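Kitchen Bench Tips: Comparing Hands and Grippers on Everyday Cookware

Posted in: Workshop, Kitchen, Automation at Home
Filed from the Lulton bench notes, December

If you are choosing between a two-finger gripper and a jointed hand for kitchen jobs, test them on the things you already cook with. Foam blocks tell you very little about a frying pan. The tips below come from comparing the Onside parallel gripper with the Ondieki five-finger hand, first in simulation and then on the bench.

Start with the pan. A pan is heavy at one end and thin at the other, so a weak grip shows up fast. Point the handle toward the arms and leave clear space on both sides. Run the lift empty before you add any weight.

Try the handle at three places: close to the collar, in the middle, and near the end. The Onside held well near the collar and let the pan twist when it gripped the end. The Ondieki wrapped the handle and kept the pan level from the middle, but it took longer to close. Our pan weighs 800 grams. A heavier one will move these results, so weigh yours first. 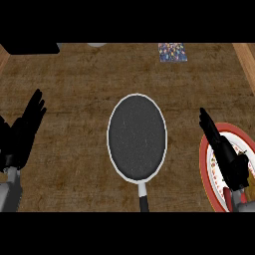
Do plates separately. A wide rim is easy for fingers to get under if it overhangs the table, and hard if it sits flat. With a flat plate, slide it to the table edge with one hand and pick it up with the other. The Onside needed this every time. The Ondieki could sometimes pinch the rim directly, though we would not count on it.

Keep the runs even. We did 28 lifts per item with each gripper and wrote down every miss, including the ones that looked like bad luck. Reset both hands to the same open position between runs. If you change the finger pads, start the count again.

Camera height matters more than we expected. At 71 centimeters straight above the table, the Jumen controller found the handle reliably. Lower down, the hands hid too much of the pan on approach. Shiny rims can confuse depth readings, so turn off any spotlight that hits the table directly.

Limit closing speed at first. We used 5 percent of full speed for the first few grasps, then raised it in small steps.

Cleaning: wipe rubber pads with a damp cloth and mild soap. Cooking oil left on them ruins the grip. Keep jointed fingers out of the sink and use a dry brush around the knuckles.

For one pan and a few plates, the Onside is enough and easier to look after. If you want to use spatulas, lids and cups as well, save up for the hand.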